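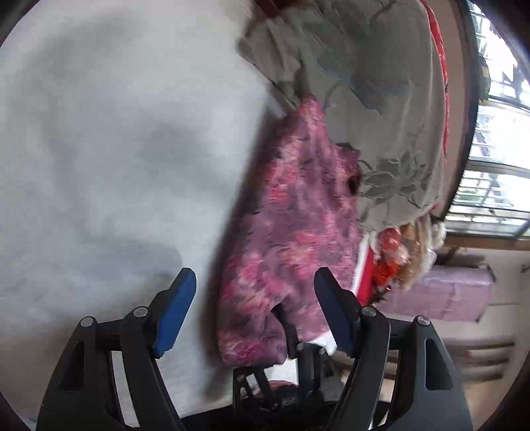 Page 51

Ginine hand gripper: questions we receive often

Most of these came by e-mail or were asked at the bench in the Gamberg workshop. If your question is missing, write to Danica Atanasov, she collects them for the next issue.

Is Ginine a robot?
Not yet. It is the hand only, and a person holds it. We wanted first to learn which movements the fingers need, and after that to build the arm. Velimir Milošević has started to draw the arm, but there is no date for it.

Why do you practice with cloth?
Cloth is difficult. A box has always the same shape, and a cloth has a new shape each time you touch it. On the bed you also have many layers and many patterns, so it is easy to take the wrong one. We go to the lower edge of the piece we want, with one finger pad on each side.

Which color should the pads be?
Ours are blue. You can choose any color, but please keep both pads the same. Flat pads are simpler to glue than round ones.

Can I print the struts at home?
Yes. Print them lying flat. The set of two fingers took 19 hours on my old printer. The triangular cutouts save material, do not fill them. If the holes come out too tight, open them slowly with a hand drill.

My fingers do not close evenly. What did I do wrong?
Probably one pivot is tightened more than the others. Loosen all of them, close the fingers by hand, and tighten again little by little. Krum Georgiou had the same problem for two weeks and it was a piece of plastic left inside the hinge.

The cloth slides out when I lift. Should I use a stronger spring?
Try first to clean the pads with alcohol. Then take a bit more of the edge between them. A stronger spring makes your hand tired and it bends the struts.

What does it cost?
I paid 54 euros for all parts, without the camera. Screws from the shop Vasić are good and they sell them also by the piece.

Can I borrow one before I build?
There are 2 in the workshop. Ask Necati Baysal for the key of the cabinet. The next building evening is 28th July, please bring your own screwdrivers.

Answers written by Xinyi Song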